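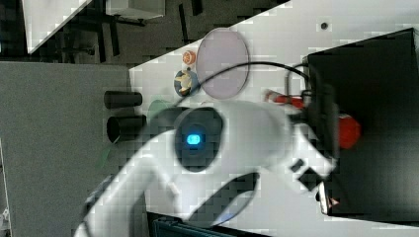 How to Bring a Robot Arm to a Sorting Table Where People Already Work

Written by Gangadharan Bangera, Zekora project, Drimutthorpe
Last changed: 2018-07-08

In our workshop in Drimutthorpe we check and sort play kitchen sets which come back from nursery schools. For many years this was done by hand only. In March we started to use an arm for a part of the sorting, and I was asked to write down how we did it, so that the colleagues at the Ladano site can do the same. I am a shift leader and I will write mostly about the people. For the electrical part please read the manual of your arm.

Before you start

You need one white table, an arm which is already installed and tested by a qualified person, and a person from the shift who knows the goods well. In our case it was Lachlan McKinnon. He has sorted toys longer than any of us, and he was also the one who liked the idea the least. I recommend to choose such a person. He asked the questions which the rest of us were too polite to ask.

Step 1. Tell the shift early what will change

Do it before the arm is on the table. Say which tasks go to the arm, which tasks stay, and what happens with the working hours. We are 16 people on the shift and our hours stayed the same. I had this in writing from the office before I spoke with the team, and I advise you to have it also. If you do not know an answer, say that you do not know it and give a day when you will.

Step 2. Write the list of tasks together

Take a sheet of paper and make two columns. In the first one write the work which is repeated all day, for example taking a piece from the table and putting it in the right box. In the second one write the work which needs judgment: is the seam open, is this stain old or new, does this piece belong to our set at all? Our first list was too optimistic and we moved several lines to the second column after one week. Keep the old list, it is useful to see.

Step 3. Begin with few pieces and easy shapes

Put out a small mix of goods, with space between them. A mug, a bowl and a plate are already three different problems for a gripper. Soft pieces come later. A felt ketchup bottle can stand upright very nicely, but the fabric gives way when the fingers close, and the setting which is good for a hard cup can be too strong for it. Lachlan asked that we try every soft piece first with the slowest speed – this is now our rule.

Watch also how the fingers stand in relation to the label. Our labels are sewn on, and a frayed border can be pulled further by a finger tip. If you see that the finger comes too near to it, stop and turn the piece.

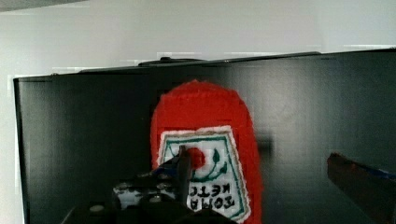

Who is responsible when the arm damages a piece?

The shift leader is responsible, the same as for damage by hand. The person at the table writes the damage in the book and continues to work. It is never taken from the person's bonus, and you should say this aloud on the first day.

Step 4. Arrange the table for both

Decide on which side the person prepares the pieces and on which side the arm has its place. Nobody reaches into the area of the arm until it is stopped and the stop is confirmed. The cable must have enough length for each movement of the arm, but check the loop at the start of every shift. A cable that lies across the table can take light things with it, and a toy strawberry rolls very easily. 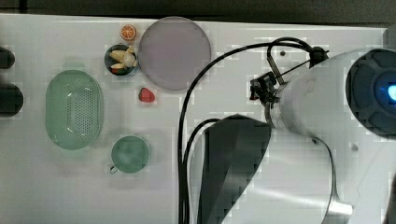
We first wanted to fix the cable with tape in several places. It looked tidy, but then the arm had less freedom and we had to open the tape again. Move the arm slowly through all its positions before you fix anything.

Step 5. Change the roles every two hours

The person at the arm has less to lift and more to look at. This is a different kind of tired. Several colleagues told me that their shoulders are better and their eyes are worse, and one said the table became too quiet, as there is less talking when one person only watches. We change places every two hours now, and the repair desk is next to the arm so that people can speak with each other.

Step 6. Let the shift change the settings

In the beginning only the office at Mercado could change the order in which the pieces are taken. We had to send form 413 and wait for it. Ask for the right to change order and speed at the table, and train at least two persons on each shift to do it. For force settings we still send the form – I find this correct.

Step 7. Meet after three weeks

Sit down together, without the supplier, and read the damage book page by page. Ask each person what work they would like to take back from the arm. In our shift they took back the mixed boxes from the smallest schools, where almost every piece is a special case. The arm got the plates and the bowls in exchange.

If you are at Ladano and want a copy of our two lists, call me on extension 362. In the afternoon it is usually Lachlan who picks up, and he can explain Step 3 better than I can.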